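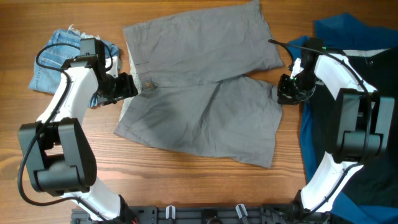 图2 平铺待叠的灰色棉质短裤，表面可见褶皱；左侧为浅蓝色牛仔布衣物，右侧为深色衣物。

3.2 平铺状态与初始褶皱

上一节讨论了衣物从篮中取出到放上台面的过程，本节只涉及放平之后、第一次对折之前的状态。我们把这一状态称为“平铺状态”，判定标准是腰头或领口朝向台面远侧，两条裤腿或两只袖子互不重叠，且衣物正面朝上。图2中的短裤符合这一标准：腰头在上，两条裤腿向下展开。

平铺状态并不等于平整状态。图2中的短裤正面有明显褶皱，折痕在两条裤腿上呈放射状延伸。在Bendcombe和Stasside两处收集的记录中，这类放射状折痕在短裤上十分常见，在长裤上则较少，长裤的折痕多为横向，集中在膝部。我们推测这与裤长和裆部面积的比例有关。短裤裤腿短，裆部多余的布料没有足够的长度可以向下摊开，便在裤腿上形成扇形。参与者用手掌自裆部向裤脚方向抹平时，折痕通常变浅，但很少完全消失，所以本文不把“无折痕”作为对折的前提条件。

材质的影响同样明显。棉质短裤的折痕在抹平后能够保持一段时间，化纤运动短裤则容易回弹，裤脚一侧刚压下，腰头一侧又会翘起。Garba在编码手册中建议对两类布料分别记录抹平动作的次数，本文采用了这一做法。混纺衣物按洗标上比例较高的成分归类，洗标缺失或字迹不清的，由两名编码员凭手感各自判断，意见不一致时记为“不明”，不参与材质比较。

3.3 口袋、纽扣与轮廓的不对称

早期的家务研究往往把短裤简化为一个左右对称的轮廓，沿中线对折即可。实际衣物与此有不少出入。以图2为例，腰头左上方附近有一枚棕色小圆扣，左侧胯部有一道狭长的侧袋开口，浅色带花纹的袋布沿左缘露出一部分。两条裤腿的裤脚位置也不一致，右裤腿向右下方伸得更远。

上述特征对折叠有三方面影响。第一是袋布。露出的袋布如果不先塞回，对折后会夹在侧缝外面，叠好的衣物边缘便多出一条浅色的边。在访谈中，多数参与者表示会在对折前处理袋布，但从记录看，真正这样做的人少得多，不少人是在叠完之后发现袋布外露，再用手指从侧面推进去。这种事后补救会使已经对齐的侧缝重新错开，我们把它单独编码为“返工”。

第二是纽扣。腰头部位因有纽扣和多层布料而较厚，对折时该处隆起，上下两层容易滑动。部分参与者会先把纽扣一侧朝内折，使硬物藏在中间；另一些参与者让纽扣留在外侧，理由是堆叠之后便于辨认是哪一条裤子。两种做法所得的成品高度略有差别，这一差别在单件上不易察觉，叠到10件左右同类衣物时才影响整摞的稳定。

第三是裤脚。两侧裤脚不齐时，参与者可以以腰头为基准，也可以以裤脚为基准。以腰头为基准的人先对齐腰头两角，再拉直裤腿，裤脚处若仍有差异便任其存在。以裤脚为基准的人则相反，最后多余的布料集中在腰头。Gethin组的参与者几乎都采用前一种方式，Trerelen组两种方式都有。我们没有发现年龄与基准选择之间的关系，家中是否使用带隔板的抽屉倒有一定影响：使用隔板的人更在意折后宽度，因而更倾向于从腰头量起。

3.4 邻近衣物与台面占用

台面上很少只有一件衣物。图2中，短裤左侧有一块叠起的浅蓝色牛仔布衣物，很可能是牛仔裤，一端可见发白的毛边；右侧则是一件堆在一起的深色衣物，颜色在藏青与黑之间。三件衣物所处的状态各不相同，中间一件摊开，左侧一件呈折叠状，右侧一件成团。

这种混合布置给编码带来一个具体问题，即如何界定“已完成”的衣物。如果仅凭折叠与否来判断，从洗衣机中取出时恰好对折的牛仔裤就会被误计为成品。牛仔布较硬，晾干后常保留原有的折线，误计的可能性尤其高。我们最终规定，只有在记录中能够看到折叠动作的衣物才计入成品，单张静态图像不用于判断完成情况，只用于描述布料的形态和位置。

台面占用的计算也依此进行。每件衣物以其外轮廓所围面积计，重叠部分归于上层衣物。成团衣物的轮廓不规则，两名编码员的描线结果有时差异较大，因此对成团衣物取两次描线的平均值。颜色接近的深色衣物是另一处困难，藏青色与黑色布料堆在一起时，阴影与布料本身难以分辨，编码员需要参照前后时段的记录才能确定边界。浅灰、浅蓝一类的衣物在暖色木质台面上对比清楚，基本没有这一问题。

参与者对邻近衣物的处理方式大致有两种。一种是先清出中央区域，把其余衣物推到台面两侧，每次只展开一件；另一种是将衣物依次叠放在正在处理的那件旁边，空间不够时再挪动。采用后一种方式的人挪动次数更多，单件所用时间却未见明显增加，原因可能在于挪动往往与拿取下一件衣物同时进行。采用前一种方式的人，两侧的衣堆有时会滑回中央，压住已经铺好的裤脚或袖口，需要重新拉平。

编码手册的最后一次修订完成于2021年8月23日，修订内容限于袋布和重叠面积两项，此前已编码的材料按新规则重新核对。衣物种类的划分沿用2月的版本，短裤不再按有无纽扣细分，纽扣的有无及位置另设一栏记录。各类衣物的返工比例和台面占用结果见第4节。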